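Fokis Wrist Camera Mount Kit
Shared Workshop Build, second version

Home > Builds > Grippers and wrists > Fokis

Fokis is a small camera mount for parallel grippers. It clamps to the wrist, looks forward over the gripper body, and gives you a steady view of both fingertips plus whatever the arm is about to reach for. We designed it in the shared workshop at Zalewska over one long winter, and as of May we have enough spare parts to offer it as a kit. We're really happy with how this one came out!

The first version was a bent piece of aluminum and two zip ties. It worked for a week and then the camera started to droop (slowly, which is the worst way, since every recording was a tiny bit different from the one before). Sihan Xie redrew the clamp from scratch, Margaux Fleury printed more test pieces than she would like us to mention, and the result is a mount you can take off, put in a drawer, and put back on with the camera pointing exactly where it did before.

What's in the kit

Split clamp ring, two halves, printed in nylon
Camera cradle with tilt plate
Rubber liner strips, thick and thin
Cable clips, 11 pieces
Screws, washers and one spare of each
Hex key
Lens shade, snap-on

The camera is not included. The cradle takes most small board cameras and there is a blank plate in the box you can drill to suit your own.

What you'll need

A printed paper target or anything else flat with straight lines on it, a small level, and a bit of patience on the tilt screw. If your arm has a raised flange, get out the thin liner first. The thick one is for smooth round wrists, and it grips like crazy.

Fitting it

Park the arm with the gripper level and cut power to the joints. Set the lower half of the clamp ring against the wrist, lay the liner in, close the upper half over it and run the screws in by hand. Go back and forth between the two sides as you tighten. You want the gap even left and right, and if it isn't, back off and start over. It takes a minute and it saves you a crooked picture.

The cradle slides on from behind. Leave the tilt plate loose for now. Run the cable back along the forearm with a clip on either side of every joint, and leave a loop at the elbow big enough to put two fingers through. Jaxon Lavoie left his loop too small and found out on the first full rotation, so please check yours slowly by hand before you power up.

Setting the view

Open the fingers and bring up the live picture. Tilt until the gripper body sits low and central and both pads stand clear with open space between them. Some people want the gripper out of the picture altogether. We tried that and didn't like it: with the pads in sight you can judge your closing line at a glance, and a knocked mount shows up right away.

Then go and point it at something ordinary. We love shelves for this. You get books, cups and bottles at different depths, with plenty of straight edges to check the tilt against, and the room beyond gives you some far distance too.
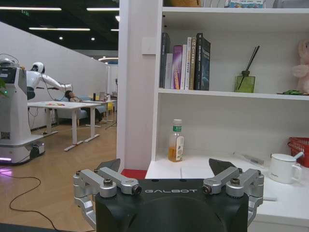

Sharing a wrist with other tools

The ring is narrow enough to leave space behind it for a force sensor or a tool changer. Sneha Kashyap runs hers with the Etovon quick-release plate and reports no rubbing. If you use the Fliltier cable sleeve, fit the sleeve first and clip over it. The clips will open wide enough, but warm them in your hand before you bend them.

Versions

Fokis 20: the current ring, for slim wrists. Part 927.
Fokis 20 Wide: same cradle, larger ring, longer screws. Part 981.

Both use the same tilt plate, so you can move a camera from one arm to another without losing your angle. (This was Margaux's idea and it is my favorite thing about the whole kit.)

Known issues

The snap-on shade can catch light from ceiling strips when the wrist is rolled far over. A strip of black felt on the inside edge fixes it.

The tilt screw likes to settle during the first few hours. Tighten it again after your first session.

White furniture close to the lens pushes auto exposure down and the rest of the room goes dim. Lock the exposure if your camera lets you.

Files and spares

Drawings for the ring, cradle and blank plate are free to download and change. If you make a version for a wrist we haven't covered, send it over and we'll add it to the page with your name on it. Spare liners and clips ship in a plain envelope; write to Océane McKinnon at the workshop desk and tell her which ring you have.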